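Pomirley Parser Group: May meeting minutes

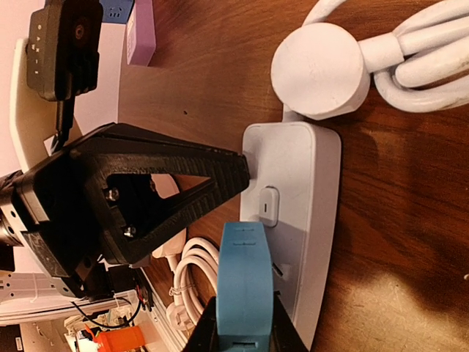

White power strip on the wooden tabletop.

Started at 10, Virgil Văduva chairing. April's minutes went through with one spelling fix.

1. Overload resolution in the Pomirley compiler
Great news to open with! The rewrite of the lookup pass is merged, and the test suite is down to 50 failures from 506. Most of what's left is templates with default arguments. Virgil showed the new error messages, which now list every candidate function and why it was dropped (the room loved this, and asked for a flag to shorten the list on big projects).

2. Implicit conversions
Long and very lively talk on whether a one-argument constructor should be explicit by default. Arrieta already does it this way and its users seem happy. Agreed to try it behind a switch, with a warning first. The Bivton port needs a look before anyone turns it on, as its string class leans on implicit conversions all over the place.

3. Prendilby benchmark
The 1000-file build now runs clean from start to end, a first for us! Timing numbers still jump around between runs, so no figures go on the website yet.

4. Actions
Virgil: write up the switch and post the draft to the list.
All: pick a template failure and put your name next to it in the tracker.
Carried over: move semantics notes.

Next meeting same time, same room.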